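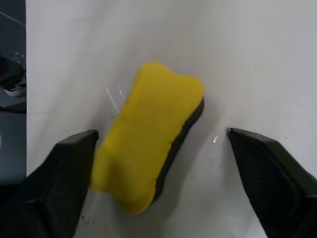 Thread on limescale, water hardness and why your kettle furs up faster than your sister's. Long one. Mute me if you live in a soft water area and want to feel smug in peace.

1/ Hardness is dissolved calcium and magnesium, picked up as rain works down through chalk or limestone. Suppliers usually quote it as milligrams per litre of calcium carbonate. My supply at Kemeys reads 376. Anything over 300 is normally classed as very hard.

2/ There are two sorts. Temporary hardness comes from the bicarbonates and drops out when you heat the water. Permanent hardness is mostly sulphates and stays put. Scale in a kettle is the temporary sort. If your report gives a separate alkalinity figure, that's the one to read for kettles.

3/ The reaction: heat drives off carbon dioxide, bicarbonate turns to carbonate, calcium carbonate is far less soluble and settles on whatever is hottest. Hence the element first, then the base, then the walls.

4/ Bathroom tiles and taps are a different route to the same deposit. Droplet sits, water evaporates, solids stay. Temperature matters much less there. Wiping down after a shower removes the water before it can leave anything behind, and does more than any spray I've tried.

5/ Acids. Citric is my default. Powder, cheap, no smell. For the kettle I use 15 g in half a litre of warm water, leave it for half an hour, pour away, rinse twice. Don't boil it. Hot concentrated citric on heavy scale can form calcium citrate, which is a nuisance to shift in its own right.

6/ White vinegar is dilute acetic acid, 5% or so. Works, slower, and the kitchen smells of chips until Friday.

7/ Never on marble, limestone or travertine. They are calcium carbonate too and the acid can't tell the difference. Never with bleach either, in the same bowl or one straight after the other. That gives off chlorine gas.

8/ Scouring pads: fine on glazed ceramic if the pad is a non-scratch grade, poor on chrome, bad on acrylic baths. Scratches hold water and the scale comes back quicker along them. Soften with acid first, then use the foam side.

9/ Ion exchange softeners. Resin swaps calcium for sodium and is flushed with brine when it's used up. They do what they claim. Mine is a Benero, fitted last November, and it logs litres between flushes. The last cycle was 3491, against the installer's estimate of 4000. Higher hardness, shorter cycle, no mystery.

10/ Magnetic and electronic conditioners: the published results are mixed and depend a lot on flow rate and pipe material. I had one at the old place in Kilthorpe for two years and couldn't measure any effect. I wouldn't buy another.

11/ Lleucu Ifans asked about jug filters. The cartridges do reduce temporary hardness, but capacity falls off quickly in very hard water. Mine was spent after around 40 litres, judged by drop test and well short of the date on the sticker.

12/ Drop test kits are the cheap way to check any of this. Count drops until the colour changes, multiply by the factor on the leaflet. Take the sample from the cold kitchen tap after running it for a minute.

13/ Gudetlow people: your water is a blend of two sources and the ratio moves through the year, so one reading won't tell you much. Test monthly and write it down.

14/ Dishwasher settings next, when I've found the manual.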